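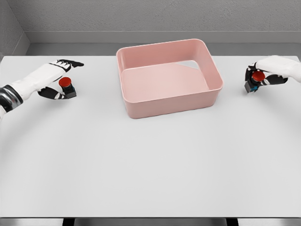
A red push button in each hand, with the pink bin between them, in simulation.

By Shaimaa Benjelloun | January
2 min read

So Medve finally has house rules for its two-handed sim tasks, and I kind of love them! Every task now needs 20 clean runs before anyone touches hardware, and failed runs stay in the log. 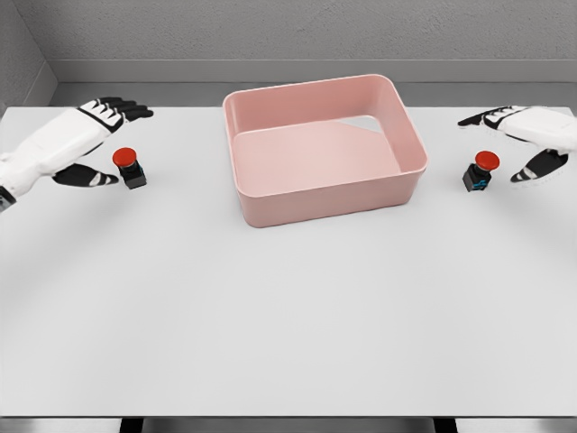
Khang Chu, who wrote most of it, told me reviewers can ask for up to 40 more if a layout changes (even just a moved bin). Pretwood starts using the same rules next month.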